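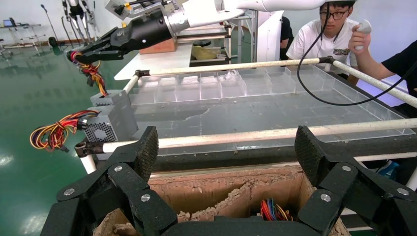 Attachment: bundle of colored wires in the cardboard box, clear divided tray behind it

Ticket 461
Subject: Idano swaps my item names after every sync
Opened by: Teodora Todorova

Hi again! I run the parts inventory for our repair shop in Patircombe and I keep it all in Idano, on the office computer and on the tablet out back. Last month it was fine. Now whenever I rename an item on the tablet, the new name sticks until the next sync and then the old one comes back (with the old shelf number too, which is the part that really bugs me, I sent Jasmina to the wrong shelf twice).

What I've tried so far:
Logged out and back in on both devices. No change.
Deleted the app from the tablet and reinstalled it. It pulled down all 697 items, old names and all.
Renamed one on the office computer only. That one stayed put overnight!

So it looks like the tablet is the troublemaker, but I don't want to wipe it again, the download takes forever on our internet.

Reply from Kastriot Grgić, Idano support
Thanks, Teodora, great notes. Could you open Settings, then Devices, on the office computer and tell me what's listed?

Teodora Todorova
Sure. There are two tablets in there, both called Valler. We only have the one. The top one says last seen in September and the other says today.

Kastriot Grgić
I think we've got it. The reinstall made a second entry, and the first was already stuck with a queue of old edits. Please remove the September one, press Sync on the office computer first, and then on the tablet.

Teodora Todorova
Done, and I renamed a couple of things on the tablet to test. Synced, had lunch, synced again, and the names are still right. Yay! The shelf numbers held too. Is there a way to get back the names I lost, or do I retype them?

Kastriot Grgić
You can get them from the item's History tab, one at a time, I'm afraid. Leaving this open until you've had a few more syncs.

Status: waiting on customer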